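Gripper creep

Gripper creep is what most of us call it when a robot hand slowly loses track of how far open it is. The fingers think they're at one width and they're really at another, and the gap grows a tiny bit with each grasp. You'll also see it listed as finger drift or zero loss, and some older manuals tuck it under "homing faults," which I think is misleading (homing is the cure, so it's a funny place to file the disease!). I've been fixing tabletop arms for a good while now, and I get asked about this one more than any other fault, so this entry runs a little long.

What it looks like

The first sign is usually a soft object getting squeezed harder than it should, or a hard one slipping. A plush toy comes up pinched flat. A mug gets halfway to where it's going and then swings on its handle. The arm itself is moving just fine, every joint lands where it was told to land, and that's what throws people off. They recalibrate the whole arm, burn an afternoon, and the mug still drops.

The other sign is in the log, if you keep one. The motor current at the moment of contact starts to wander. On a healthy gripper it comes up at nearly the same finger width every time for the same object. With creep, it shows up earlier and earlier, or later and later, depending on which way the zero is walking.

Causes

There are a few, and they like to gang up. The cheap position sensor can skip when the fingers close very fast. A set screw on the drive shaft can back off just enough to let the coupling turn. And the cables can do it too, which I didn't believe until I chased it myself: if the bundle is tight around the wrist, turning the last joint tugs on the connector, the sensor drops out for a blink, and the controller picks up counting again from the wrong spot. No error, no beep, nothing.

Heat gets blamed a lot. I've never seen heat do it alone.

The Mottram case

The write-up people usually point to came out of a small shop in Mottram, where Kobe Verstraete was running a kitchen sorting task on a gripper called the Gukis, with the Preltum controller behind it. He'd set it going and it did 1,504 grasps before it stopped on a fault, and by then the fingers were off by 4 millimeters at full close. Four millimeters is huge on a strawberry! What I love about his notes is that he went back through the log and found the creep had already started by grasp 300 or so, and the controller had simply been pushing harder to make up for it. The fault that finally stopped the arm was an overload, so on paper the problem was force, and the first two people who looked at it swapped the motor. The new motor crept too, of course.

He found a cable clip sitting too close to the wrist. He moved it up the arm, gave the bundle a looser loop, and added a forced re-zero every 900 seconds. I'd have picked a shorter gap myself, but we've argued about that plenty.
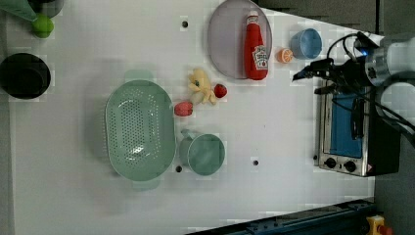

MOTTRAM, November

The kitchen layout is still the one I'd use for checking a gripper, and I've borrowed it for my own bench. You want a mix. The colander and the mug give you thin rims, the ketchup bottle lying on the plate gives you something wide and smooth, and the plush toy tells you about squeeze before any number does. The little light-blue cup on its side is the mean one. A gripper with even a touch of creep will nudge it along instead of picking it up.

Safety

Creep is a safety matter mostly because people put their hands in. The arm looks stuck, somebody reaches over to free the mug, and the controller is still quietly adding force. Hit the stop first, every time, even if the arm is sitting perfectly still. And don't free a trapped object by pulling on it; back the fingers off by hand release if your model has one.

One more thing about stops. On the Preltum, coming out of a stop does not re-zero the fingers. I got caught by this more than once. You clear it, you press go, and it carries the same bad zero right back into the job.

Fixes

Re-zero against a hard stop, slowly, before each run. Check the coupling screw and mark it with a paint pen. Look at the cable loop with the wrist turned all the way both directions. Log finger width at contact, even if you never plan to read it.

The Mornus grippers have a second sensor on the finger side and mostly don't have this trouble, though they have a worse one with dust.

See also: Overload fault, Backlash, Cable strain, Hand release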